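Notebooks > Workshop diary > Hand grippers

7/27/23
by Attila Fodor

The left finger was sticking again this morning. I noticed it when I squeezed the trigger and the finger came back slower than the right one, with a small scratching noise. Yesterday I blamed the spring, and I was wrong. I opened the housing on the bench and there was gray dust in the slide, packed into the corner where the grease is. I think it comes from the finger pads, they lose a little material each time they close on something hard.

Cleaning took me 40 minutes. I used a dry brush first and then a cloth with alcohol, and after it only a very thin line of grease. Bíró always puts too much and then the dust has something to hold on to. I wrote this in the service book under his name, politely.

The screws of the pads I tightened by hand. The counter in the software says 1842 closings from the last service. The Sinico manual permits 3000, but I do not believe this number for our kind of work, so from September I would like to clean at half of it. I must ask Branden if he agrees, he decides the hours.

After the cleaning I checked the opening, then the marker, then the view over both fingers toward the round table.
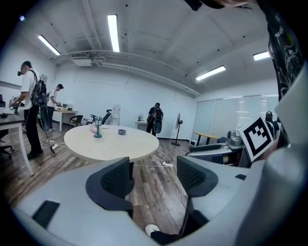
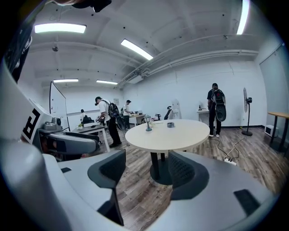
The marker card is what I worry about most. If it is bent even a little, the position drifts and we see it only in the evening, when the files are already saved. I pressed the corners flat and put new tape behind. Perhaps we should order stiff cards from Trelness – the price was not bad when I looked last time.

Also to remember: the cables. When they get a twist near the plug, the connection drops for a second and the whole take must be repeated. My father had a radio from 1983 with the same illness, and he cured it with a matchstick. I will order new plugs.

In the afternoon the left finger closed without noise. I did twenty slow closings and then twenty fast, and wrote both in the book. The spare spring is still in my drawer, in the envelope without a label. I should label it tomorrow.

Contact | © Attila Fodor | Back to top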